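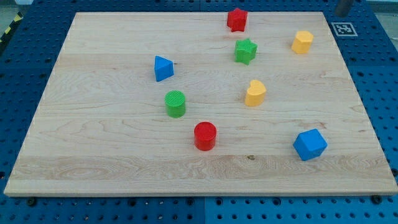

Maple, with stars on it. Look at that figure along the front edge!

OK so a few of you asked how I got into maple (I will not shut up about maple) and it's too long for one reply, so it's a thread now. Get a drink. 1/

I grew up in a house with exactly one kind of wood and that was dark brown. Dark brown table, dark brown paneling, dark brown clock that was always wrong. I thought pale wood was what you got before somebody finished the job. 2/

Then I moved into an apartment over a shop called Fladano that sold used kitchen stuff, and I needed a table, and the only one that would fit up the stairs was a little maple drop-leaf with a burn on it the size of a pie plate. I hated it for maybe a week. 3/

What got me was mornings. That table faced the window and when the sun came in low the top would go all ripply, like there was something moving under the surface. You tilt your head and the light stripes go dark and the dark ones go light. I was late to work over this more than once. 4/

If you've never gone down this hole: that's called figure. It's how the wood fibers run. If they wave up and down instead of growing straight, the light bounces off them at different angles and you get curl, or tiger stripe, or flame, depending who's selling it to you and for how much. 5/

Bird's eye is the other famous one, the little dots. People have been arguing forever about what causes it. I've read fungus, cold, birds (no), crowding, and plain bad luck. I like that there isn't a tidy answer. 6/

I emailed Witold Malinowski about that burned table. He used to fix chairs for my aunt and he answers email the way other people send telegrams. The whole reply was "Scrape it. Do not sand it. Send picture." 7/

So I bought a card scraper, a rectangle of steel with no handle, and I could not get it to do anything. Dust. Just dust. And hot thumbs, my god, the thing heats up while you push it. I was ready to throw it off the fire escape. 8/

The trick is the burr. You file the edge flat, then you lean on it with a hard steel rod until it rolls over into a teeny hook you can barely feel, and then all of a sudden it takes these curls off like pencil shavings. Took me 11 tries to get a burr that worked. I kept a tally on an envelope. 9/

The burn came out, mostly. There's still a shadow if you know where to look. I stopped there on purpose and I'd stop there again, I was getting a dip in the top and a pen would roll right into it. 10/

Finish! Everybody asks about finish. On light maple I like something that stays light. Oil-based varnish goes amber on you, and some people love that honey look, and that's fine, it's your table. Water-based stays paler but it can look kind of flat on a figured piece. 11/

My cheat is one thin coat of dewaxed shellac first, the blond kind, and then water-based over it. The shellac wakes up the stripes. Try it on a scrap! Try it on the underside! I skipped that once on a side table and ended up with something the color of a Band-Aid. 12/

For anything that's going to have food on it, though, forget all that. Plain mineral oil from the drugstore. Wipe it on, go do something else, wipe off what's left. When it starts looking thirsty do it again. I don't have a schedule. 13/

Stain: please don't, or at least not the regular wiping kind. Maple is so tight that it takes stain in one spot and spits it out in the next and you get blotches that look like a rash. Dye is better if you need it dark. Or buy walnut. 14/

Stuff glued up from strips gets looked down on and I don't get it. A wide single plank is gorgeous, sure, but it also wants to cup every time the heat comes on. Strips give you a surface that stays calmer, and if whoever picked them had an eye, you get this nice patchwork of cream and honey. 15/

Hunting for it is most of the fun. My best find was at the Sostach flea market, the one that runs in May on the old fairground. Under a pile of drapes, painted mint green, was a bench top. I scratched the bottom with my key (I asked first!!) and it was pale and hard as a rock. 16/

The guy wanted 300 for it. I had 40 and a sandwich. We did not come to an agreement. I think about that bench top all the time. 17/

I did better at Lellari, the salvage yard out past the river. Go on a wet day, there's less competition. They had bowling lane in there, real maple lane, and it weighs as much as a car and it's full of nails. Bring a magnet. I didn't bring a magnet. RIP to that saw blade. 18/

How to tell it from birch, since that's the other question I get: I'm bad at it too. End grain with a hand lens helps. Weight helps if it's hard maple. Painted over and in a dim garage, you're guessing, and so is the seller. 19/

Reading, if you want it. There's an out-of-print booklet by somebody called Ó Riain on scraping and burnishing, stapled, terrible drawings, best thing I own on the subject. I found mine in a box of sewing patterns. Library sales are your friend. 20/

Cost, because someone will ask. I've spent around 2000 on this over the years, counting clamps, and I've sold 3 pieces, all to relatives. So it's a hobby. The clamps are a separate illness. 21/

I still have the drop-leaf. One of the hinges squeaks and I eat breakfast at it every day and the stripes still get me when the sun's low. 22/

Next up I want to try a small tray with a curly panel in the bottom, if I can find a piece that isn't priced like jewelry. If you've got an offcut you're not using, my messages are open and I'll pay postage. 23/23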